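Teaching by the Handful
At Florkness, demonstrations are recorded without a robot on the floor of the task, and most of the work lies in deciding which ones to keep

By Marin Tomić

The task sheet for the drawer routine is one page long. It names the furniture, the container, the tissue and the starting position of both hands. It does not say how fast to move. Speed was removed from the sheet in May, after operators who had been given a target began to rush the grasp and drift through everything else.

Florkness collects manipulation data for companies that train robot arms on household work. Its method is direct. An operator holds a gripper in each hand and does the job. The position of each gripper is logged along with the opening of the jaws, and a policy is later trained to reproduce the motion on an arm with the same type of jaw. The alternative, steering a real arm from a distance, is still used at the firm's second site in Ostside, mainly for tasks in which contact force matters.

Each method has a known cost. Remote control produces motions the arm can certainly perform, since the arm performed them. It is also slow, and operators need days before they stop overshooting. Hand-held collection is quick to learn, but a human wrist will happily take a path that no arm on the market can follow. Those recordings have to be found and thrown out. 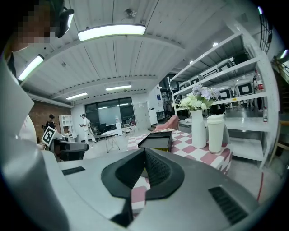 The rejection step runs overnight on software licensed from Unodix. It solves the arm's joint angles for every point in a recording and flags any stretch where a joint would pass its limit or two links would collide. Of 3769 recordings made for the drawer routine, 3060 passed. The remainder failed for reach, for self-collision, or for a loss of tracking long enough that the gap could not be filled safely.

Tracking loss is the failure the staff can do most about. A marker that turns away from the view or passes behind the other hand gives no position. Operators are taught to keep their elbows out and to finish one hand's motion before crossing it with the other. Zeeshan Afridi, who runs training for new operators, has them practice the crossing motion with no object at all for the first hour.

"People are good at tissues and bad at waiting," he said. "The pause before the jaws close is the part the model needs, and it's the part everybody skips."

The tissue is a harder object than it looks on the sheet. It has no fixed shape, so two attempts never start from the same state. A pinch that is too shallow brings up a corner and drops it. A pinch that is too deep touches the bottom of the drawer, and on a real arm that contact may trip the force limit and end the run. The sheet asks for a grasp at the highest fold.
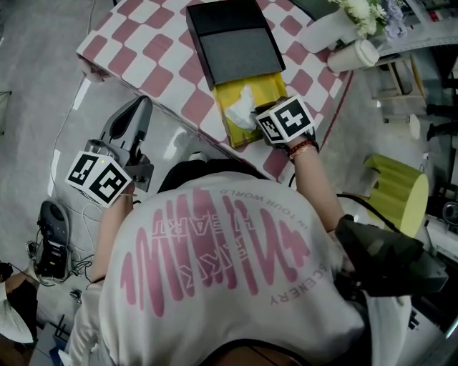 Marin Tomić

Operators work in blocks of 21 recordings, then change places. Between blocks the objects on the table are shifted by hand, within limits given on the sheet, so that the policy does not learn one fixed layout. The cloth, the chair and the things standing near the drawer unit all count as part of the layout. A lamp was dropped from the set early on when its shade kept hiding the right-hand marker.

Failed grasps are kept if the operator recovers. A second attempt after a dropped tissue shows the model how to get back to a useful position, and the training group asks for more of these than it receives. In the last review, dated March 9, 2019, it counted 195 usable recoveries. Afridi has since told operators to stop restarting a recording when the first pinch slips.

The trained policy is tested on a single arm at Halilović, a contract lab that had no part in the collection. The lab sets up the table from the written sheet alone. On its first attempt it placed the drawer unit a hand's width too far back, and the arm reached for the front edge and closed on air. The sheet now gives that distance in two places.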